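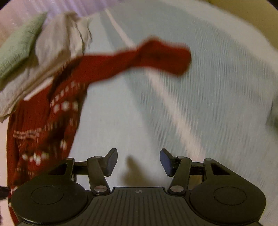 Cukovel H2 Hand-held Gripper

Two-finger data collection gripper for textiles and soft goods

Order code: 3179
Availability: in stock, dispatched from Monday
Supplied by Pandey

Overview

The Cukovel H2 is a manually operated two-finger gripper with a camera mount behind the housings. The operator carries the tool by hand and closes the fingers with a trigger, and the camera records the workspace from behind the fingertips throughout. The finger geometry matches the motorised H2-M, so demonstrations recorded with the hand tool can be replayed on an arm without changing the tips.

Both housings, the brackets and the linkages are finished in matt black. The finger pads are dark blue-grey and can be replaced separately. Each bracket has a triangular cutout. This reduces weight at the front of the tool, where it is felt most during long sessions.

Intended use

The H2 is sold mainly for work with clothing and household fabrics: picking up a sleeve, flattening a cuff, folding, sorting and hanging. Knitwear is the usual test material. It stretches, it bunches at the body and it gives way under the pads, and a gripper which handles plain woven cloth well may still drop a knitted sleeve halfway through a fold.

For rigid parts under load, see the Iveck range. The H2 linkage is built for light contact and is not suitable for prising, levering or lifting by one finger.

Specification

Type: parallel linkage, two fingers
Operation: manual trigger, spring return
Weight without camera: 300 g
Finger tips: angled inwards, removable, two screws each
Pads: moulded, textured, non-marking
Camera mount: fixed angle, both finger tips in view when fully open
Cable exit: rear, left or right
Cleaning: damp cloth, no solvents

Notes from comparison tests

We ran the H2 against the Fusuria soft-finger hand tool over 1802 grasps on mixed laundry. Both were used by the same operators, with the same camera and lens. Results were logged per garment type.

On thin cotton the two tools were close. The Fusuria tips bend round an edge and are more forgiving when the approach is off centre. The H2 needs the tips square to the fold but holds its position better once closed.

On knitwear the H2 was ahead. The stiffer tips can be pushed down beside a ridge in the cloth and closed under it. The soft tips tended to slide over the top and come up with nothing, mainly on sleeves lying flat.

On thick towels the Fusuria was ahead. The H2 opening is narrower and a double fold of towelling does not always fit.

Camera settings matter as much as the tips. In a hand-held set-up the gripper stays still relative to the lens and remains fairly sharp, while the cloth behind it smears as soon as the wrist moves. Anyone training on cloth edges should shorten the exposure and add light before looking at the gripper for the cause of poor results. A plain, pale work surface helps with separating the garment from the background, but watch for the shadow of the fingers in the gap between the tips. It can be mistaken for a fold.

Known limits

No force sensing in the hand tool. Trigger position is recorded, grip force is not.
The wide lens takes in dark corners at the top of the image. Crop or mask before use.
Pads pick up lint from brushed fabrics. Wipe between sessions — a loaded pad slips sooner.

In the box

H2 hand tool
Camera bracket and fixings
Hex key
5 pairs of finger pads
Printed calibration sheet

Camera and lens are not included. A list of cameras tested with the bracket is available on request.

Spares and related items

H2 finger pads, pack
H2 finger tips, long
H2-M motorised gripper
Arm flange adaptor, Iveck pattern

Returns

Unused tools may be returned in the original packaging. Opened packs of pads cannot be accepted.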